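**Residents' Forum > Shared Facilities > Third-floor kitchen: commissioning of the replacement refrigerator**

---

**k_rampersad** (Moderator)

Residents of Dallton House are informed that the replacement refrigerator for the third-floor kitchen has been delivered and is in its permanent position. It has not yet been released for use. Food should remain in the second-floor refrigerator until a further notice is posted in this thread.

The following matters are outstanding:

- removal of transit packing from the interior
- washing of the shelves and the crisper drawer
- allocation of shelf space by flat
- return of the delivery form to the supplier, Öztürkmen, under order reference 1078

Comments on the allocation of shelf space are invited. Comments on the choice of appliance were considered in May and will not be reopened.

Khanyisile Rampersad

---

**g.mtshali**

Thank you for the notice. I should be grateful to know what packing is still to come out. The previous appliance was put into use with tape left beneath a shelf, and the adhesive proved very difficult to remove once it had been chilled for a winter.

---

**k_rampersad** (Moderator)

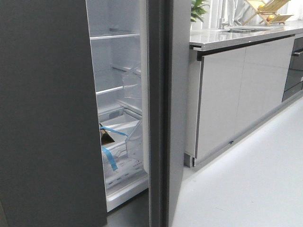 *Third-floor refrigerator, lower compartment: blue tape and card still to be removed at the crisper drawer.*

The tape should be taken off slowly and by hand. Knives and scissors must not be used inside the compartment. Any residue may be treated with warm water and a little washing-up liquid on a soft cloth. Scouring pads are not permitted on the clear plastic, as residents of flat 10 will recall from the replacement shelf for which a charge was made last year.

---

**UrsinaZ**

I wish to record a reservation about the order of work. The notice lists the removal of packing first and the washing of the drawer second, which is correct, but it makes no mention of how long the appliance should stand before it is switched on. My understanding is that a refrigerator that has been laid on its side in a van should stand upright for several hours. Was it transported upright?

Ursina Zürcher

---

**a_correia**

With respect to the previous contributor, the question of standing time should be settled by the supplier's leaflet. Views on the matter differ widely, and the last discussion of it on this forum ran to 121 posts without reaching agreement. I would ask that the leaflet be consulted and the relevant line quoted.

On the matter of cleaning, I do not agree that washing-up liquid is the best choice. Bicarbonate of soda in warm water leaves no scent. Perfumed liquid can be smelt in butter for some days afterwards, and butter is kept by most flats on this floor.

Amândio Correia

---

**g.mtshali**

Bicarbonate leaves a white film if it is not rinsed. I have used plain liquid on every refrigerator I have owned and have never had cause to complain of the butter.

---

**k_rampersad** (Moderator)

Both methods are acceptable, provided that the surfaces are rinsed and dried. The leaflet will be consulted before the appliance is switched on, and the line concerning standing time will be copied here.

The drawer requires some care. It should be drawn forward level, with a hand beneath each side, and no force should be applied if packing is found to be holding it. The card beside it should be lifted out whole if possible. Small pieces of card are easily lost under a drawer, where they soften and become unpleasant.

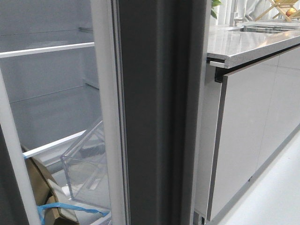
Once the drawer has been washed and dried, it will be reserved for unwrapped vegetables and fruit belonging to all flats. Meat and fish are not to be stored in it under any circumstances, whether or not they are in a sealed container. The shelves will be divided by flat, and labels will be issued.

Tape is to be placed in general waste. Card is to be flattened and taken to the paper store on the ground floor.

---

**bheki.x**

May I raise an objection to the common drawer? Under the old arrangement each flat kept its own vegetables on its own shelf, and it was clear who was responsible for a neglected cucumber. A common drawer will in practice be cleaned by whichever resident is least able to tolerate it. I would propose that each flat use a bag marked with its number, and that anything unmarked be removed at the end of the week.

Bheki Xaba

---

**UrsinaZ**

I support the proposal for marked bags. I do not support the removal of unmarked items without a day's notice. A bunch of parsley belonging to me was disposed of in this way in the spring.

---

**a_correia**

Vegetables keep poorly in closed plastic bags. If bags are to be required, they should be of paper or cloth, and left open at the top. I have also been asked by several residents whether the drawer may be lined. My own practice is to lay a piece of felt or a folded tea towel under root vegetables, which keeps soil off the plastic and can be put through the wash.

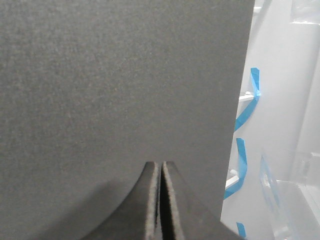
Gerrit Mtshali asked whether felt would hold the damp, and said that he would prefer kitchen paper, changed weekly, at the expense of each flat in turn.

---

**a_correia**

Felt does hold some moisture, and it must be taken out and dried regularly. I accept that this depends on someone remembering to do so. Kitchen paper is satisfactory for salad but tears under potatoes.

---

**bheki.x**

Potatoes should not be in the refrigerator at all. They belong in the dark cupboard beside the sink, where there is ample room.

---

**k_rampersad** (Moderator)

The following is adopted for a trial period of one month. Vegetables are to be placed in open paper or cloth bags marked with the flat number. Unmarked items will be reported in this thread and removed one day later. Lining is left to the discretion of residents, but any lining found damp will be taken out. Potatoes are to be kept in the cupboard.

The question of who is to wash the drawer each week remains open. Flats willing to take the first turn are asked to reply below by noon tomorrow.

---

**UrsinaZ**

My flat will take the first turn, on the understanding that the parsley is not mentioned again.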